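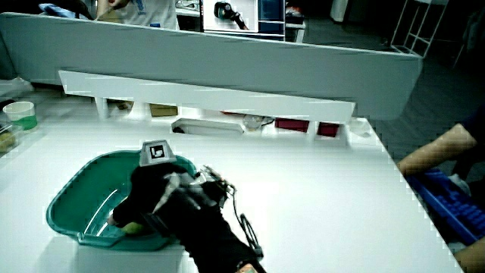 Vedia Housewares, Press and Community Office

FOR RELEASE 23 August 2004

VEDIA BRINGS THE HUMBLE WASH BASIN BACK TO THE KITCHEN TABLE

New basin range and free "Basin Table" sessions open at the Vundgate store

VUNDGATE. Most of us grew up with a plastic basin somewhere in the house. It lived under the sink or on a hook behind the back door, and it came out for rinsing berries, soaking socks, shelling peas on the porch and, in a good many families, for washing the baby. Somewhere along the way it fell out of fashion, and we at Vedia have always thought that was a pity, so it is with a great deal of pleasure (and after more meetings about rims than we would care to admit) that we announce the Stollurley range of household basins, in our Vundgate store from this week.

The Stollurley is a shallow basin with a wide rim, made for use on a table or counter as well as in the sink. The teal-green is the color we started with and it remains the favorite in our own office, where one has been holding the incoming mail since February. The range also comes in cream, brick and a soft gray. All four colors have the same glossy inside, so that a quick wipe with a soft cloth and a drop of dish soap is usually all the cleaning that is called for.

The shallow shape came straight from our customers. Last winter we put a short questionnaire in with every order and 675 of you were kind enough to fill it in and send it back, many with long letters attached, and one with a very good recipe for pickled beets. We read every one. The deep basins on the market, you told us, are fine for laundry but tiresome for small things, which roll off to the far side and have to be chased. People wanted to be able to reach in comfortably while sitting down, pick out a plum or a new potato, look it over, and put it back or set it aside. They also wanted a rim they could get a proper hold of when carrying water across a kitchen.

A number of letters described propping up one edge of a basin on a block or a folded towel, and we tried this ourselves. It is a handy trick. A slight tilt changes the way a basin sits in front of you, and whether you like the near side up or the far side up seems to be a matter of taste and of what you are sorting. We have decided to include a block with each basin sold during the opening weeks, and we would love to hear which way around you end up using it.

To go with the new range, the Vundgate store will be holding a series of Basin Table sessions in the upstairs room. These are easygoing gatherings of 60 minutes, open to anyone who cooks, gardens or simply likes company while doing small jobs with their hands. There are places for 12 people at each session. Themes for the first month include sorting and rinsing orchard fruit, hand-washing woolens, starting bulbs indoors, and a children's hour of floating and sinking for which old clothes are strongly advised. Basins, towels and aprons are provided, and there is coffee. The sessions are free, though we do ask that you put your name down at the front desk beforehand so that we know how many chairs to bring up.

The basins are molded for us by De Haan, the family firm that has made our mixing bowls and colanders for many years, and whose patience with our changes of mind over the color deserves a public thank-you. The first run is 2,000 basins across the four colors. Once those are gone there will be a short wait for the second, so customers with their hearts set on one color in particular may like to come in early or ask the store to hold one.

Stollurley basins are sold singly or as a nesting pair. Spare blocks can be bought separately from the kitchen counter on the first floor, next to the dish racks.

About Vedia

Vedia sells plain, useful things for kitchens, laundry rooms and gardens through its Vundgate store and its mail-order catalog. The fall catalog, with the full Stollurley range on its opening pages, is available on request and at the door.

Members of the press who would like a sample basin, or a seat at one of the sessions, are warmly invited to write to the Press and Community Office, care of the Vundgate store. Please mention your preferred color.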